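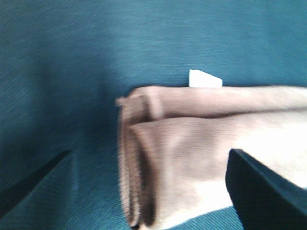

Woke at 5:40 with the bus schedule going through my head again. I took the early one to Tresden and got a window seat on the left, the side with the river. It rained as far as the quarry and then stopped. I ate half my sandwich before seven, which left me short at lunch.

The pool at Tresden opens at 7:30 now. They moved it up in May and didn't change the sign. I did 24 lengths, all breaststroke, resting at the deep end when my shoulder started to pull. The physical therapist told me to stop before it hurts, and I have been stopping just after. I will try to be better about that. The water was colder than last week. Two lanes were roped off for a school group that never showed up while I was in.

Changed, dried my hair badly, and walked up the hill to the Sastry Bakery for coffee. The price has gone up again. I sat by the radiator and wrote the letter to the insurance office that I have been putting off for three weeks. It came to one page. I kept the tone polite and took out the sentence about the phone line. Mailed it on the way back down so I couldn't change my mind.

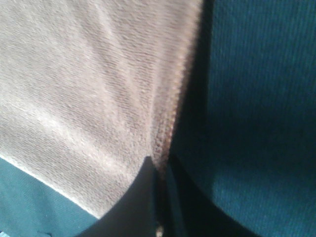 The shoulder was stiff on the bus home. I held my arm against my chest most of the way and that helped. A man across the aisle was reading the same library book I have, and he was farther along. I tried not to look at his page.

Home by noon. Soup from the freezer, the lentil one, too salty. I need to label these with what's wrong with them. After lunch I did the exercises with the rubber band, three sets, and then lay on the floor for a while and listened to the radio. There was a long program on Zandari, the old ferry port, and how they are dredging it again. I was there once as a child and remember only the steps down to the water and being told to hold on to the rail.

In the afternoon I worked on the tax folder. I am missing the receipt for the Maltix heater and one statement from the bank. Everything else is in order by month. Looked for the receipt in the kitchen drawer, the coat pockets, and the box under the stairs. Didn't find it. I did find the spare key to the shed, so the padlock can stay on after all.

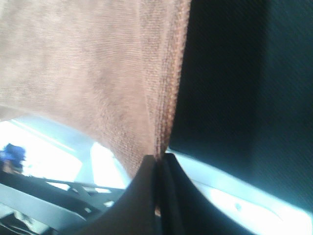

Supper was eggs and the end of the bread. I called my sister afterward and we talked for an hour, mostly about her roof. The first roofer wants to replace the whole back half and the second says he can patch it. She is leaning toward the patch. I told her to get it in writing either way. She asked about the swimming and I said it was going fine, and it mostly is.

Shoulder at bedtime: sore in front, nothing in back. Took one tablet at 9:15. If it is the same tomorrow I will skip the pool and walk to the library, where the book is due anyway. Sixty pages left.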